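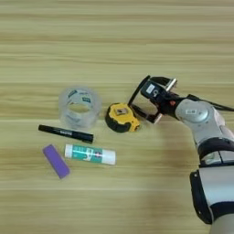 Living with the Kirotix hand-teaching kit: a long review from a small workroom

I have put off writing this for a good while, partly because I wanted to be fair and partly because every time I sat down to do it I ended up teaching the arm something else instead. February is a quiet month for us, though, so here we go. If you only want the short answer, I like it very much, I would buy it again, and I would like a word with whoever wrote the chapter on saving your work.

What you get for your money

The kit is sold as an add-on for people who already have a small arm and a two-fingered gripper, and it cost us £2669 from Salcedo, delivery included. The same thing was £2839 direct from Kirotix when I looked, so do shop around. For that you get the hand controller (a sort of pistol grip with a trigger for the fingers), a clip-on handle for moving the arm directly, a foot pedal, the software, and a printed booklet of 49 pages that I have now read more often than some novels I'm fond of.

There are two ways of teaching with it. You can take hold of the arm and walk it through the job, which the booklet calls guiding, or you can sit back with the controller and drive it from your chair. Either way the software records what you did, and after enough goes it has a try by itself. I came to this knowing how to run an arm from a list of typed positions and nothing more, and I was comfortable with both ways by the end of the first week.

The job I gave it

We pack stationery and craft bits for schools, so my test was always going to be desk clutter. I settled on a roll of clear packing tape, a yellow and black tape measure, a black marker, a glue stick and a purple eraser, put down on the wooden table fairly close together, and the arm had to pick up whichever one I'd asked for and move it to the far side. It sounds like nothing at all. I thought I'd be done by lunch!

The eraser was the kindest of the lot. It's a plain block with a bit of give to it, and so long as you turn the fingers to match the way it's lying you can hardly go wrong. The glue stick and the marker both wanted to roll if I came down off-centre, and I learnt to hover a moment, line up, and only then drop. The software copies that little pause, too, and I found it rather touching to see my own dithering handed back to me.

The packing tape took some thought. You can pinch the wall of the ring, with one finger down the hole, or you can try to take it across the whole width, and I did a muddle of both for the first dozen goes. Please don't do this. The arm learnt the muddle faithfully and would head for a spot halfway between the two. Once I'd thrown those out and stuck to pinching the wall, it picked the idea up quickly.

And then the tape measure, which I had down as the easy one. The casing is rounded, there's rubber on parts of it and smooth yellow on others, and our gripper has metal tips, so a hold that felt fine on the rubber would slide on the yellow. I must have spent a whole afternoon on that one object. What sorted it in the end was coming in lower and more slowly, with the fingers opened wider than seemed necessary, and closing only when I was sure I had an even amount of casing on both sides. I went through 18 good recordings before I was happy to let the arm have a go without me, and it has been steady since.

Guiding by hand

This is the part I enjoyed most. The clip-on handle is a lovely thing, nicely weighted and warm to hold, and the arm goes slack when you press the pedal so that you can move it about with two fingers. For the broad sweep of a job, from here to there and up over the other things, I don't think you can beat it. My colleague Phong Lục had never touched the arm before and taught it to fetch the glue stick in the time it took me to make a pot of tea.

Where it falls down a little is in the last inch. Your own hand is in the way, for one thing, and you find yourself craning round the wrist to see where the tips are. The arm also sags ever so slightly when you let the pedal up. It's a small movement, but with a marker lying flat on the table a small movement is the whole game. There is a setting for this (page 31, under "Settling", where I would never have thought to look) and turning it up helped a good deal.

Driving it from the chair

The controller took longer to love. For the first day or so I kept twisting my wrist the wrong way and sending the gripper off to look at the wall, and there is a slight lag on the trigger that makes you squeeze twice. You do get used to it. By the second week I was doing all my close work this way, because I could lean over and see the fingers properly from the side, and my recordings came out smoother for it.

Do turn the speed scaling down to begin with. Out of the box it is set for somebody much braver than me. At the lower setting a big movement of your hand becomes a small one at the gripper, and picking up the marker stops being a test of nerve.

I should mention that I had the Lelamance controller on loan last year, and it is a lighter, quicker thing with a better trigger. It hasn't got a handle for guiding, however, and the strap made my hand ache after half an hour. If you only ever mean to drive from a chair you might well prefer it. I like being able to swap.

The software, and a grumble

Most of it is clear and friendly. You see each recording as a line you can play back, and you can trim the dull bit at the start where you were scratching your nose. Throwing out a bad go is a single click, and I used that click an awful lot.

Saving, though! Recordings are kept in a session, and the session is not saved until you close it, and if you go straight from one session to the next without closing the first, it goes. I lost a morning of tape measure work this way. I wrote to Kirotix and had a very kind reply from Aino Rantala on their support desk, who told me where the backup folder lives and got most of it back for me. Full marks to her, and I hope the warning box she mentioned turns up in the next update.

My other complaints are small. The pedal slides on a hard floor, so I've stood mine on a scrap of Drineo matting. The cable on the controller could be longer, and I'd have liked a left-handed grip in the box, as Phong is left-handed and has to make do.

Who I'd recommend it to

If you have a steady job that never changes, typing in the positions is cheaper and you may not need any of this. If your bits and pieces get put down a little differently each time, as ours do, and you have the patience to show the same thing over and over in a good mood, I think you'd get on with it very well.

Four stars from me, and I'll happily come back and add the fifth when the saving is mended. We're starting on scissors next, with the blades taped shut, so I may have more to say about the last inch.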